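Prellow Street Community Hall: progress report to the Brandes Fund
13 March 2024

Dear Noémie,

I promised you a proper update before the spring meeting, so here goes, and sorry in advance for the length (you did say you like the details!). The short version is that the evening classes are running, people keep coming back, and we've spent a bit less than planned.

Since the last report, 19 people have signed up for the beginner sewing and mending course, and 13 of them have stayed past the halfway point. That's better than the fall group, when we lost a lot of folks once the clocks changed. Moving the start time to 6:30 helped. So did letting people bring their kids, although the noise level is something else.

Roswitha Kröger is still teaching both nights. She's dropped the tote bag project and goes straight to hems and zippers now, which is what everybody was asking for in the first place. Last week a man who had never threaded a needle fixed his work pants and wore them to class to show us. I was so pleased I made a second pot of coffee.
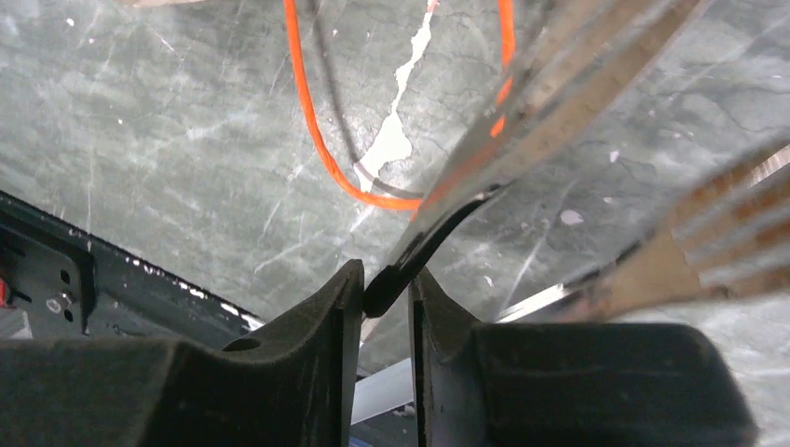

On to money. Of the $800 you gave us for materials, we've spent $528, mostly on thread, needles, interfacing and two bolts of cotton from the Asgate remnant sale. I'd like to put what's left toward servicing the older sewing machines, if you're okay with that. One of them skips stitches on anything heavier than a bedsheet, and Roswitha has run out of tricks. I'll hold off until I hear from you.

What hasn't gone well: the Saturday drop-in. We tried it through the winter and turnout was thin, partly the weather and partly the bus from Zanuvstead, which doesn't run on weekends before noon. I'd rather fold those hours into a longer weeknight session than keep unlocking the building for two people and a thermos.

The next course starts in May and the sign-up sheet is already filling in. A few from this group want to come back for an intermediate round, so we're working out whether both levels can share one evening. Come by if you can, and bring something with a broken zipper!

Receipts are in the envelope. Let me know about the servicing.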